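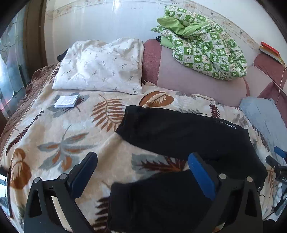
Begehung Schlafraum, Ferienwohnung Flikum
Checkliste mit Anmerkungen, Stand 28. April 2018

Liebe Kolleginnen und Kollegen, diese Liste hat im Januar einmal ganz klein angefangen und ist seitdem, wie das so geht, ordentlich gewachsen. Bitte geht sie trotzdem von oben nach unten durch und schreibt eure Bemerkungen gleich dazu, auch wenn sie euch nebensächlich vorkommen (die Nebensächlichkeiten sind oft das, was uns bei der nächsten Begehung weiterhilft!).

1. Bett und Auflagen
[x] Fleecedecke liegt auf
[ ] Tagesdecke glatt und auf beiden Seiten gleich lang
[ ] Bett frei von Kleidung
Anmerkung: Die cremefarbene Decke mit den großen Blättern und Farnen macht sich in dem Raum wirklich hübsch, und die braune Steppdecke darunter passt gut dazu. Auf dem Bett liegt noch ein schwarzes Langarmteil mit kleinem weißem Aufdruck. Bitte zusammenlegen und in den Schrank geben, nicht über das Fußende hängen. Beide Decken einmal ganz abnehmen und neu auflegen, dabei darauf achten, dass nichts bis auf den Boden reicht, man bleibt beim Aufstehen im Dunkeln so leicht mit dem Fuß darin hängen.

2. Kopfende
[x] Kissen vorhanden
[ ] Kissen aufgeschüttelt
[ ] Bereich hinter dem Kissen kontrolliert
Anmerkung: Das weiße Kissen mit den Zweiglein ist etwas verknautscht, einmal kräftig schütteln genügt. Hinter der oberen Ecke schaut etwas kleines Schwarzes hervor. Bitte hervorholen und nachsehen, was es ist. Falls es ein Ladegerät sein sollte, gehört es keinesfalls hinter ein Kissen. Das weiße Heftchen davor kommt in die Mappe mit den übrigen Papieren.

3. Sofa
[ ] Sitzfläche frei
[ ] Bettzeug gefaltet
[ ] Rückenlehne frei
Anmerkung: Die grün-weiß gemusterte Bettdecke mit den lindgrünen Partien liegt noch zerknüllt auf dem Sitz. Ausschütteln, längs falten und ans Ende legen. Unter der linken Seite steckt etwas Schwarzes, das bitte vor dem Falten herausnehmen. Das Buch mit dem roten Einband gehört ins Regal. Auf der Lehne rutscht es früher oder später jemandem auf den Kopf.

4. Schnüre und Kabel
[ ] Keine Schnur hängt frei herab
[ ] Stecker und Steckdosen ohne Schäden
Anmerkung: Am Sofa hängt rechts eine dünne weiße Schnur herunter. Bitte nachschauen, wozu sie gehört, und sie dann mit einem Klettband sichern. Wenn Familien mit kleinen Kindern anreisen, nehmen wir es hier ganz genau. Abstand zwischen Heizkörper und Stoffen: mindestens 30 cm.

5. Lose Textilien
[ ] Tücher aufgehängt oder in der Wäsche
Anmerkung: Zwischen Bett und Sofa liegt rechts noch ein hellblaugraues Tuch, zusammengeschoben. Wenn es frisch ist, falten, sonst mit in die Wäsche.

6. Lüften und Abschluss
[ ] 12 Minuten bei weit offenem Fenster gelüftet
[ ] Rauchmelder per Prüftaste getestet
[ ] Weg zur Tür frei
Anmerkung: Das Bettzeug darf beim Lüften gern offen liegen bleiben. Ersatzbatterien sind in der Orham-Kiste im Flur.

Ergebnis: Nacharbeit nötig bei 1 bis 5, danach bitte nochmals abhaken und das Blatt im Ordner Worbridge ablegen. Vielen Dank euch allen für die Mühe!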